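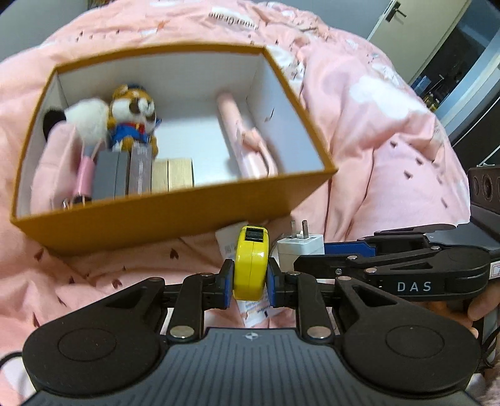
**Progress report: Gullham household sorting and packing work**
Prepared for Faranent
February 18, 2019

## 1. Period covered

This report covers the work at the Gullham house since the last payment was released. The task in this period was to sort small personal items from the bedrooms and put them into open boxes before they go to storage at Stateck. Kitchen and hallway items were reported earlier and are not repeated.

## 2. Work completed

The bedroom stage is planned at 44 boxes. Of these, 40 have been filled, closed and entered on the list. Two more are full but waiting for labels. The remaining boxes are for the back bedroom, where sorting has started on the bed itself. The bed is the only flat surface in that room large enough to work on.

Rectangular boxes are used throughout. Mixed small items, such as plush toys, pouches and narrow packages, are placed in a row on one side first, and the other side is filled after that. This order was changed in February. In the earlier method items were spread across the whole base, and soft pieces ended up under hard ones.

Current packing rules:

- Plush toys go against a side wall or in a corner, with no hard item on top.
- Box-shaped items and narrow packages stand upright next to each other.
- Straps are left on top so that they do not catch when a neighboring item is lifted out.
- Tools and measuring items, including tape measures, go in last and are written on the list by name.
- Anything with a metal part is kept away from printed packages.

The last rule was added after a carton was scratched in the front bedroom. The damage was slight and the carton was kept.

## 3. Labels and list

Labels follow the Eze numbering, with a room code, a box number and a short line for the contents. For mixed boxes the line is limited to ten words. This has proved tight. "Plush, pouch, small boxes, tape measure" fits, but a box with more kinds of items does not, and the extra entries are now written on a sheet placed inside the lid.

One label series was printed with the wrong room code. It was caught before any boxes left the house. The wrong labels were removed and the list was corrected the same afternoon.

## 4. Open points

1. **Box height.** Larger plush toys stand above the rim in the current box and have to be pressed down before closing. A deeper box is available from the same supplier. We ask Faranent to approve 10 of them for the back bedroom.
2. **Bedding.** Bedspreads stay on the beds until sorting in each room is done — they protect the mattress and keep small parts from slipping down the side. They then need their own bags, which were not in the first budget.
3. **Storage space.** Stateck has confirmed the shelf space for the planned boxes. Deeper boxes would take about two more shelves. This has not yet been priced.

## 5. Costs

Spending on boxes, tape and labels is within the approved amount. Labor is slightly over for the front bedroom, where sorting took longer than planned, and slightly under for the side room. No change to the total is requested at this stage, apart from the deeper boxes in point 1 and the bags in point 2.

## 6. Next period

The back bedroom will be finished and its boxes listed. All bedroom boxes will then be checked against the list before transfer to Stateck. The next report will include the signed transfer sheet and the final box count by room.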